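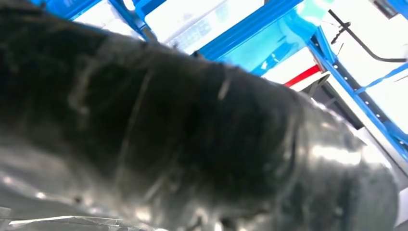 Chapter 4
Film and Flexible Plastics in the Municipal Waste Stream

Learning outcomes

After working through this chapter you should be able to:
distinguish the main polymer families used in flexible packaging;
describe how film behaves in a materials recovery facility;
calculate a contamination rate from sorted sample masses;
compare the principal end markets for recovered film.

Key terms: bale, carbon black, contamination rate, film, gauge, LDPE, LLDPE, HDPE, multilayer laminate, near-infrared sorting, residual fraction

4.1 Introduction

Chapter 3 dealt with rigid containers, which hold their shape through collection and can be separated by size, density and polymer with reasonable reliability. Flexible plastics present a different set of problems. The category covers garbage bags, carrier bags, pallet wrap, bread bags, agricultural sheeting and the pouches used for dry and frozen foods. Items in it have a large surface area in relation to their mass, they fold around other materials, and they are often discarded with residue on one or both faces.

For the purposes of this book, film means a plastic sheet thin enough to be wound on a roll without permanent deformation. Thickness is referred to as gauge and is given in micrometres. Light produce bags may be as thin as 10 micrometres, while heavy-duty sacks commonly exceed 50. Gauge matters to the recycler as well as to the manufacturer: thin film carries proportionally more moisture and dirt per kilogram, and its washing yield is lower.

4.2 Polymers used in film

Most household film is polyethylene. Low-density polyethylene (LDPE) has a branched molecular structure and gives a soft, flexible sheet of good clarity. Linear low-density polyethylene (LLDPE) has short, regular branches and a higher puncture resistance, and is widely used in stretch wrap. High-density polyethylene (HDPE) gives a stiffer film that crackles when handled. The three are frequently blended, and a mixed polyethylene bale is saleable provided that other polymers are kept to a low level.

Polypropylene film is common in snack and confectionery packaging. Multilayer laminates combine two or more polymers, sometimes with a metallized layer, to provide a barrier to oxygen and moisture. The layers cannot be separated by mechanical means, and laminates are normally assigned to the residual fraction.

Pigment is a further consideration. Black film is usually coloured with carbon black, which absorbs strongly in the near-infrared range. Conventional optical sorters identify a polymer from the near-infrared light it reflects, so an item coloured in this way may return too weak a signal for classification. Clear and natural film commands the highest price. Coloured and black film is generally directed to products in which a dark finish is acceptable, such as irrigation pipe, drainage sheet and new garbage bags.

4.3 Behaviour in the sorting plant

Film wraps around the rotating shafts of disc screens and narrows the openings through which fine material should fall. The line must then be stopped and the shafts cleared by hand. At the Midberg facility, which serves the Clondolen district and is used as a worked case throughout Part Two, the disc screens are cleared at the end of each shift. Stoppages are recorded separately from other maintenance so that their cost can be attributed to the film fraction.

4.4 Contamination rate

The contamination rate of a bale is the mass of non-target material divided by the total mass of the sample, expressed as a percentage. If a 50 kg sample contains 4 kg of non-target material, the rate is 8 per cent. Samples should be weighed as received, and moisture determined separately by the oven method set out in Chapter 2.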